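Yoghurt too thin, what am I doing wrong?

Drimine
26 March 2018
Third batch of homemade yoghurt and it's still more of a drink. I heat the milk, let it cool, stir in a spoonful of live yoghurt and leave it overnight in the Beko with just the light on. Any ideas?

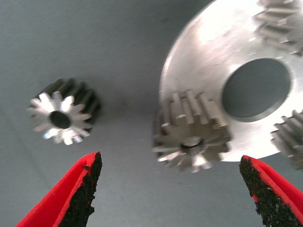 Gears and a disc on the bench.

Zurus
How hot are you getting the milk? Mine never set properly until I took it right up to nearly 100 and held it there a bit. Big difference!

Calimlim
Sorry Zurus, disagree. No need to boil it, you just get that cooked taste. I do 657 ml of whole milk (fills my jar exactly, don't laugh) with 50 g of starter and it's lovely and thick.

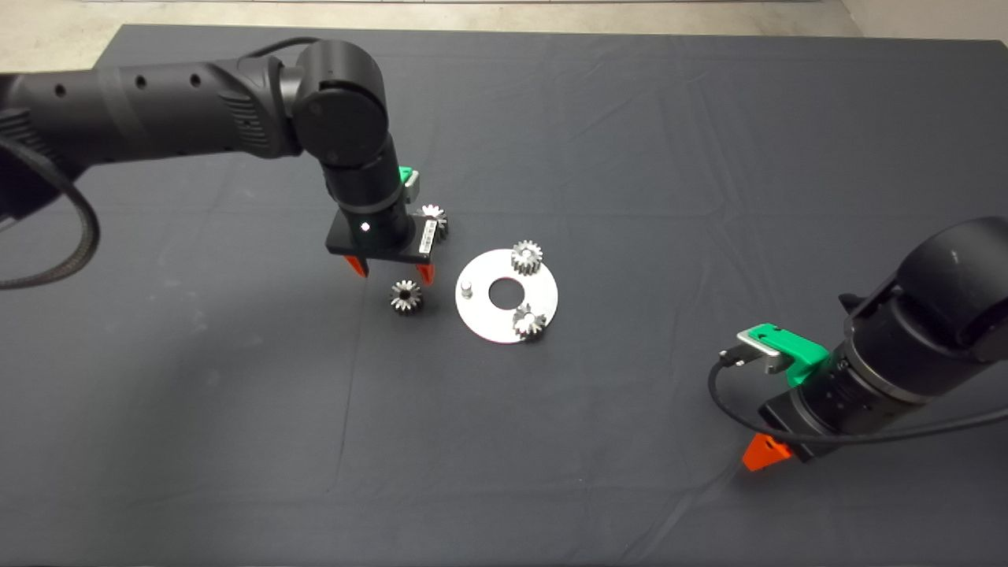
Drimine again. I use semi-skimmed, so maybe that's half my trouble. I haven't strained it yet either, as I've no muslin. Would a cloth like the dark grey one on that table do, or is it too thick for the whey to get through? I'd rather not buy anything if I can help it.

Lovely Enriquez
Too thick I'd say, and the dye would worry me. An old thin white tea towel, boiled first, works a treat. Keep the whey for bread, by the way.
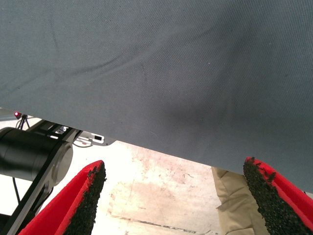

Blue-grey twill, close up.

Zurus
Still say heat it more, Calimlim. Even 70 is too low, I tried it last July and got soup.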